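Comforter

A comforter is a thick, quilted bed covering made of two layers of cloth with a filling sewn between them. The word is used mainly in North America. In Britain the nearest thing is a duvet or, in older use, an eiderdown, though the three are made and used differently. A comforter is normally finished on both sides and goes on the bed as it is, usually over a top sheet. A duvet is a plain insert kept inside a removable cover.

Construction

The outer layers are most often cotton, polyester or a blend of the two. Fillings include down, feathers, wool, silk and polyester fibre. Stitching holds the filling in place and gives the surface its pattern. In channel stitching the lines run the length of the cover, and the filling can drift towards one end over time. Box stitching divides the cover into closed squares and slows this down. Some down comforters have thin strips of cloth, called baffles, sewn upright between the two layers so that the filling can rise to its full height. 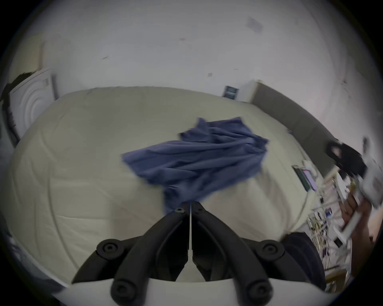 Polyester became a common filling in the second half of the twentieth century. It is cheaper than down, dries faster and can be washed at home in most cases. It also flattens sooner, and a heavily used cover may lose much of its thickness within 5 years.

Sizes

Sizes follow the mattress, with an overhang on each side. There is no single standard, and a cover sold as a double by one maker may be narrower than a double from another. The Bedby size guide lists more than 1146 combinations of width, length and weight, many of them differing only slightly. Warmth is given as a tog rating in Britain. North American makers tend to give fill weight or, for down, fill power.

Care

Most makers advise shaking the cover out daily and airing it away from direct sun. Washing is kept to once or twice a year if a top sheet is used. Large sizes may need a commercial machine, as a tightly packed drum leaves soap in the filling. Down has to be dried slowly on a low heat – often for several hours – and turned by hand to break up clumps. 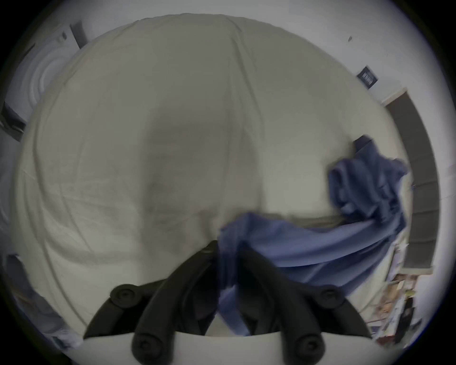 Aileen Macaraeg disagreed with the once or twice a year rule, writing that a top sheet protects only the underside and that the upper edge, which touches the face and hands, should be washed every 2 months. Cyrill Hubmann replied that frequent washing wears out the stitching before the cloth, and recommended sponging the edge instead.

Storage

Covers kept for the winter are stored dry in a cotton bag. Vacuum bags save space but can crush down if left sealed for long periods.

See also: Duvet, Eiderdown, Quilt, Tog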